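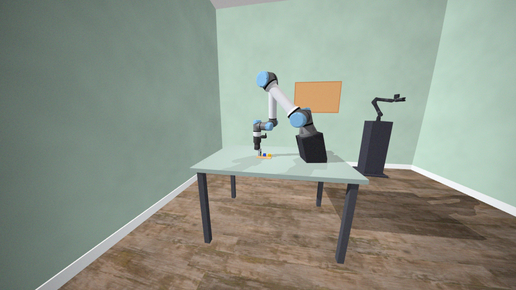 *The practice room in the Allarmont club's simulator, with the arm over the tray.*

The robotics club at Allarmont meets at 4 p.m. in a classroom that still smells of the biology lab it used to be. There are 16 members this year and not much hardware, so most of the work is done on laptops, inside a simulated room with green walls and a plank floor.

The students call their project Dredden. The job they have set for it sounds small: pick up a block from a tray and put it down where it was told to. They plan to enter it in the Zandness Cup, a regional student contest held in July. Each team gets 60 seconds per run and three runs in all, and the best one counts.

"People come in wanting to build a robot that makes breakfast," says Rokeya Rathnayake, who started the club and teaches physics the rest of the day. "Then they spend a month on one cube."

Much of that month goes into the approach. If the fingers come down a little off center, they push the cube instead of closing on it. Jamila Matubbar, a junior, wrote the part of the code that lines up the gripper before it drops. Her first version worked from the overhead view alone. She threw it out in the fall and began again with the view from the wrist.

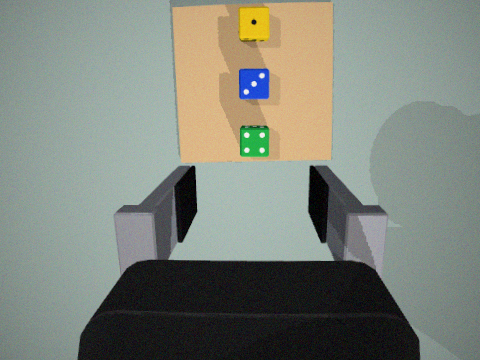 **Does a student need to know how to program before joining?**
Most of the current members had never written a line of code when they signed up, and new students spend their first two weeks working next to someone who has.

Dice came in after the plain blocks. Each one has its own color, and the pips give the software something more to read. Matubbar wants the arm to choose by number as well as by color. So far the number reader lives in a separate program, which the team named Fakir, and the two don't always agree on which die is meant.

The club keeps a log of every failed run. Rathnayake reads from it at the start of each meeting, without names, and the group picks one failure to fix before going home. Last month's list was mostly about timing — the arm was accurate but slow, and a careful pickup used up too much of the minute.

Matubbar has been trimming the pauses between moves. She expects to have the next version ready for the others to test after spring break.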